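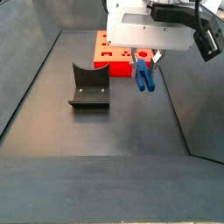
Is the Havar display case worth the money for a signed photo or a celebrity's handwritten letter?

Only if looks matter to you more than protection, and at $615 I expected both.

I bought the large Havar in November to hold a signed lobby card and a two-page letter, both picked up at a Winano sale. The seller's page calls it "auction house quality," a phrase that could mean anything. The frame is handsome, I'll give it that. The corners meet cleanly and the latch closes with a nice click.

Then I started reading the paperwork. The front panel is described as "UV resistant," with no percentage given. I wrote to Havar 3 times asking for one and got the same brochure back each time. The backing board is supposed to be acid free, but there's no test sheet, and mine smelled of glue for 4 weeks. I wouldn't put old ink against it.

The certificate pocket on the back is too small for a folded Sarantis letter of authenticity. Mine is in a drawer now.

I also own the plainer Dranilis case, which cost less than half as much. The hinge is stiff and the trim looks cheap. It did come with a filter rating printed on the panel and a spare backing sheet, so the letter went in there.

Havar claims a case like this "adds value at resale." I'd like to see one bidder who paid extra for the box.

2 out of 5. The lobby card is still in it, in the hallway, away from the window.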